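Plirance Prize Archive
README and data card, release 2

Summary

The Plirance Prize Archive is a text collection covering the Plirance Prize for Regional History, a book award given each year to a work on the history of a district, town or river valley. The archive brings together award citations, shortlist announcements, jury reports and acceptance remarks. It is maintained by the Lema Institute for Book History and is offered to scholars, librarians and teachers who study how works of history are judged and received.

This release was prepared by Chepkoech Mugo and Emmanuel Temba. Stella Minja edited the citations. Questions about rights should be addressed to Jabari Mohamedi at the Institute's publications office.

Release date: Saturday, November 6, 2021

Contents

The archive holds 122 documents in plain text, encoded in UTF-8. Each document is stored as a separate file and is listed in the index table. The documents fall into the following groups:

citations – the formal statement read at the award ceremony
shortlists – the public announcement of the finalists, with a short note on each book
reports – the jury's account of its deliberations, where the jury agreed to publication
remarks – acceptance speeches, transcribed from the printed program or supplied by the author

Reports are the least complete group. Juries in the early years of the prize were not required to keep a written record, and several reports consist of a single paragraph.

Index fields

The index table has 12 columns. Those most often needed are document_id, group, award_year, book_title, author, publisher, language, translator and rights_status. The remaining columns record editorial matters and are explained in the file notes.txt.

The award_year column gives the year in which the prize was presented. Books were usually published in the preceding calendar year, and the two should not be confused when the archive is matched against library catalogs.

Names are given as they appear on the title page of the book. Hungarian names are entered in Western order, with diacritics retained, as in the entry for Dezső Pálfi. Users whose software removes diacritics on import should check the author column before sorting or counting.
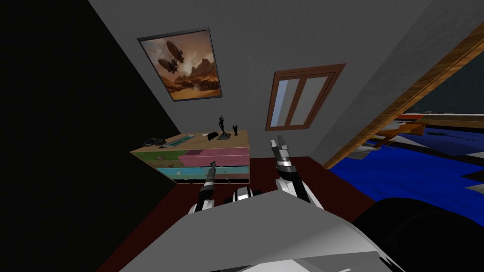
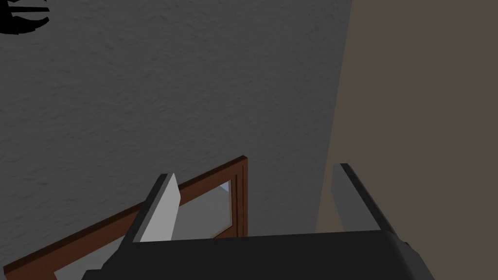 Sources and preparation

Most documents were copied from the printed programs held in the Institute's reading room. The programs were scanned, converted to text and read against the originals by two editors working separately. Where the editors disagreed on a reading, the printed program was consulted again and the decision was entered in notes.txt.

Later documents were received in electronic form from the prize office in Bumora. These required little correction apart from the removal of page headers and seating information.

Spelling in the original documents has been left unchanged, including evident errors in book titles. A corrected title appears in the index table only. Passages of praise quoted from newspaper reviews have been removed unless the newspaper granted permission, and each removal is marked in the text with the word OMITTED in square brackets.

Translations

The prize accepts books in any language, and a small part of the archive was first issued in a language other than English. English versions were made by the Tastavow translation workshop and reviewed by Stella Minja. The original text is included in all cases and should be treated as the authoritative version. The English is intended for reading and should not be relied on for close study of wording.

Known limitations

The archive records the views of juries and publishers. Books that were submitted but did not reach the shortlist are absent, and the collection cannot be used to estimate how many works were considered in a given year.

Citations are written to honor the recipient. Their language is warm by custom, and comparisons of tone between citations and reports should take this into account.

Some jury members asked to remain unnamed. Their initials have been replaced by a dash – in the index as well as in the text – and users are asked not to attempt to identify them.

Terms of use

The archive may be copied and quoted for study, teaching and private reading. Acceptance remarks remain the property of their authors, and reprinting a complete speech requires written permission. Documents marked "restricted" in the rights_status column may be consulted but not redistributed.

Changes since release 1

The remarks group has been added.
The publisher column now gives the name in use at the time of publication.
Duplicate shortlist announcements have been merged.
Line breaks within paragraphs have been removed.

Corrections

Corrections are accepted throughout the year and are reviewed each March. Please include the document_id, the present reading, the proposed reading and the source on which it rests. Accepted corrections are credited in notes.txt unless the contributor prefers otherwise.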